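Chapter 7
Learning Grasps from Handheld Demonstrations

Chapter outline
7.1 From teleoperation to handheld tools
7.2 What the wrist camera records
7.3 Recovering the motion of the tool
7.4 Deformable and partly deformable objects
7.5 Case study: the Bendambridge household set
7.6 Sources of error
Exercises and further reading

Before you start

This chapter assumes that you have read Chapter 4 on camera models and Chapter 6 on supervised policies. You should be comfortable with rigid transforms and with the idea of a policy as a function from observations to actions. Section 7.3 uses the fisheye projection model from Chapter 4 without deriving it again.

Introduction

In Chapter 6 the training data came from a robot arm driven by a person at a console. The operator moved a leader arm, the follower arm copied it, and the joint angles of both were written to disk. Every recorded action was one that the robot had carried out, so there was no question of whether it could be reached. The drawback was the pace. A teleoperated arm has to be bolted down, calibrated and supervised, and the objects have to be brought to it. Most data sets of this kind were collected at one or two tables, and policies trained on them often fail when the table changes.

A handheld gripper separates the hand of the robot from the rest of it. The person holds a tool with the same fingers and the same camera placement that the robot will use later, and does the task directly. The recording contains video and, after processing, the path of the tool through space and the opening of its fingers. The arm is left out at this stage and comes back only when the policy is run.

Two problems follow from this. The first is that the path of the tool is no longer read from joint encoders and has to be estimated. The second is that a person can move in ways that a given arm can't. Both are treated as filtering problems in this chapter: we estimate, check, and discard what doesn't pass.

7.1 From teleoperation to handheld tools

Consider the task of picking up a small item from a bed and putting it in a bin. With the setup of Chapter 6, a mock bed would have to be built within reach of the arm. With a handheld tool, the demonstrator walks to a bed. The time between demonstrations drops to the time it takes to put the item down again somewhere else.

The change also affects what is in view. Rooms where people live contain curtains, cables, boxes and patterned cloth. A policy that has seen only a gray tabletop has no reason to ignore any of these. In the case study in Section 7.5, Ineke Van Loon and her coworkers at Bendambridge kept the surroundings as they found them and gave demonstrators one rule, which was to leave the target item visible at the start of each recording.

Their first release held 700 demonstrations. After the checks described in Section 7.3, 508 were kept. Most of the rejected ones failed for a simple reason: the tool had been moved too fast for the tracker to follow. The second most common reason was a path that the Desmet arm used for testing could not reproduce within its joint limits.

7.2 What the wrist camera records

A camera mounted close to the fingers has to cover a large area at short range, and a wide-angle lens is the usual choice. Straight lines in the room then come out curved, and equal distances on a flat surface take up unequal distances in the picture. Checked cloth makes the effect easy to see. Near the middle of the view the squares are large, and farther away they shrink and crowd together along bowed rows.

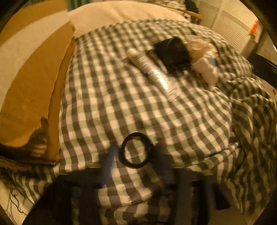 Figure 7.1 Wrist view from a handheld gripper over a bed-like surface. The squeeze tube lies diagonally on the checked cloth, with a black pouch-like item and crumpled plastic packaging to its right.

There are two ways to handle the distortion. We can rectify each picture before training, at the cost of losing the outer region or stretching it badly. We can also train on the raw picture and let the network learn the mapping. The second is more common in practice, provided that the same lens is used on the robot. If the lens changes, the mapping changes with it, and a policy trained on raw pictures should be tested again.

Figure 7.1 raises a further point about the target. A glare spot covers part of the lower half of the tube, and its position depends on the light, the tube and the camera together. When the camera moves, the spot can slide along the surface. A tracker that follows bright points may treat it as a fixed mark and report a small motion that did not take place. The Curnen tracker used in Section 7.5 discards points whose apparent motion disagrees with that of their neighbors by more than 2 pixels.

Key terms

Handheld demonstration: a recording of a task done by a person holding the robot's end tool.
Wrist view: video from a camera fixed to the tool.
Feasibility check: a test of whether a given arm can follow a recorded path.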